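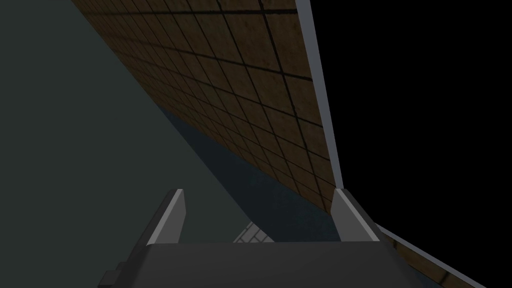 **Umside** is a two-armed handling system used at the Seltholm depot in Wotden, where office and hospitality equipment is removed from customers' premises, checked and sent out again. It was brought in to take over part of the lifting and placing done by the room clearance crews. Each task is first worked out in a simulated room and is passed to the depot floor after a review by the crew that will work alongside it. The gripper has two fingers, shown wide open in the simulation with nothing held between them, and this open position is the one from which every approach is planned. The term "Umside" is used at the depot for the robot, the simulation and the working procedure together.

## Background

Before automation, clearance work at Seltholm was done by crews of four. Two people lifted, one kept the route clear and one recorded each item on paper. Screens, small cabinets and folding partitions made up most of the load. The items were seldom heavy enough to need a hoist, but they were awkward to hold, and the same movements were repeated through the shift.

A review of manual handling records led the firm to look for a machine that could hold an item steady while a person unplugged, unscrewed or wrapped it. A conveyor had been tried earlier at the depot and was withdrawn. It could move boxed goods between bays but was of no use in the mock rooms where items are tested in place.

Graham Holroyd, then shift lead for clearance, wrote the first list of tasks to be handed over. The list left out glassware, anything with liquid in it and any item whose fixing points could not be seen from the front.

## Simulation stage

Work preparation is carried out in a software package called Sedgwick, which models the room, the furniture and the robot. A preparer chooses an item, sets the arms in motion and records the attempt. Views may be taken from the robot's body or from close to the gripper, and surfaces are drawn plainly where detail has no bearing on the task.

Views taken close to the gripper show little of the room. Large flat surfaces may fill most of the picture, and areas beyond the modelled room are drawn black. Preparers are taught to find the fingers first, then the nearest edge, and only then to identify the surface. Reading a view in any other order is the most common fault noted among new preparers, who tend to look for a familiar object and lose track of which way up the hand is.
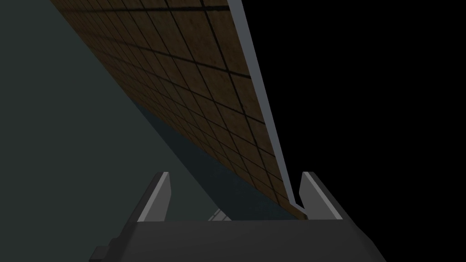
A second common fault is to judge a gap from one view alone. The procedure therefore requires each approach to be checked from the body view before the fingers are closed. If the two views do not agree, the attempt is marked as unclear and is repeated from the starting position. Unclear attempts are kept in the record.

A task is put forward for review after 300 recorded attempts. This number was set by the depot and applies to all items, including those that give no trouble. Preparers have asked for a lower number for simple items, and the matter was still open at the last revision of the procedure.

## Review and handover

The review is held at a screen on the depot floor. The preparer plays back chosen attempts, including failed ones, and the crew may ask for any attempt to be shown again. Three outcomes are possible:

- **Accepted:** the task is released for use with a person present.
- **Returned:** the task goes back to the preparer with a written note.
- **Refused:** the item stays on the manual list.

A refusal needs no written grounds. It may be raised again by the crew but not by the preparer. Refusals have mostly concerned items that crews prefer to move as a pair with something else, such as a screen that travels with its own cable box.

## Effects on work

The main change for clearance staff has been in the order of the working day. Under the older method, lifting began at the start of the shift and recording was left until the end. Items are now recorded as they are handled, and the first part of the shift is given to reviews and floor checks. The paper forms were withdrawn in September of the first year, apart from the damage form.

A new post, work preparer, was created and filled from the clearance crews. Two preparers are on duty in each shift. The post carries the same pay grade as shift lead. Training lasts 125 hours, of which the greater part is spent on the simulation and the remainder on the floor with an experienced crew member.

Less lifting has meant more standing. Staff who work beside the robot spend longer in one place than they did before, and complaints of sore backs from lifting were partly replaced by complaints of sore feet and stiff necks. Matting was laid at the wrapping benches, and staff now change places at each break.

Talk between crew members has also changed. Lifting pairs used to call out each step, and new starters learned the work largely by hearing it. With one person at the robot, these calls fell out of use. Holroyd brought them back as a written rule, under which the person at the bench says aloud when the item is about to be taken, held and released, whether or not anyone else is near.

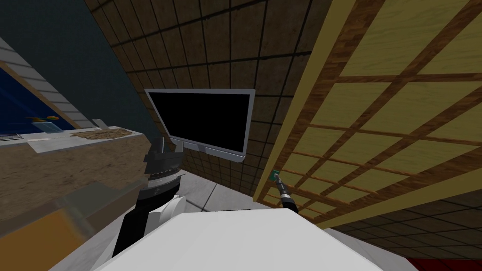
**Were clearance jobs lost when the system came in?**

Crew sizes fell from four to three, and the people released from the crews moved into the work preparer posts or to the repair bench. Temporary cover for busy periods was cut back, and this is the part of the change that drew most objection from staff.

## Limits

Umside does not choose its own tasks and does not work with the floor unattended. It is stopped by hand at each break. Soft goods, such as curtains and loose covers, have not been modelled and remain manual work, as does anything that must be carried up or down stairs.

Differences between a simulated room and a real one are dealt with by floor checks. Before a task is run, a crew member compares the position of the item with the task sheet and corrects it by hand. Worn fittings, tape left on a surface and missing feet are the usual reasons for a check to fail.

## See also

- Manual handling
- Robot end effector
- Work rehearsal

*Last revised 12 August 2026.*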